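Section 3: Teaching a task by hand or by remote control
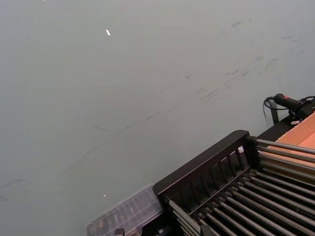 SET-UP GUIDE / BENCH WORK / SHOWING THE ARM WHAT TO DO

Applies to the Flalton arm with the Raltel remote handle. Revised February 12, 2019.

The sales sheet says the arm "learns by watching". Please read this section before you believe it. The arm stores the path you give it and the wrist camera pictures taken along the way. If your path is clumsy, you will get a clumsy path back, at full speed.

Before you start

Look at the bench through the wrist camera on the Dantas screen. You want the rack, the clear lidded box and the grey surface in view together. Scuffs and small white flecks on a grey surface, like those in the view at the top of this section, can stay. Earlier advice from Prestodham was to repaint a marked bench before teaching. We tried it and saw no difference.

The rods of the rack throw pale highlights along their tops. Clear plastic shines as well. The software claims to cope with both. Check this yourself by switching the bench lamp off and on while you watch the outline on the screen. If the outline jumps, move the lamp.

3.1 Teaching by hand

1. Set the mode switch to FREE. The arm will sag slightly. Support it at the forearm.
2. Hold the wrist with one hand and press RECORD with the other.
3. Guide the gripper to the start point and wait for the tone.
4. Move through the task at half the pace you think is sensible.
5. Press RECORD again to stop. Take your hands away before changing mode.

CAUTION: Do not guide the arm by its fingers. They bend out of line easily and the self-check does not always notice.

Note: Your own hand will appear in some of the pictures. The makers say this is harmless. We still keep our hands behind the camera where we can.

3.2 Teaching by remote control

1. Check that the handle's cable has slack and cannot catch on the rack or the arm.
2. Pick up the handle and squeeze gently. The arm should follow after a short delay. If it moves before you squeeze, press the red stop on the control box and go to Faults.
3. Practise the whole task twice without recording.
4. Record it. Let go of the handle fully at the end of each run.
5. Put the handle down well clear of the path you have just taught.

CAUTION: A coiled cable pulls back. A handle left near an edge can be dragged off it.

3.3 How many runs to record

The quick-start card suggests 2 runs. That may do for pushing a block along a bare table. For work next to a slatted rack we needed nearly 122 before we would leave the arm to it, and we still stand within reach of the stop button.

Delete bad runs as you go. The "auto-tidy" option is meant to do this for you, but in our October trial it kept several runs in which the gripper had closed on nothing.

If playback drifts to one side, repeat the camera check in Section 2 before recording anything more.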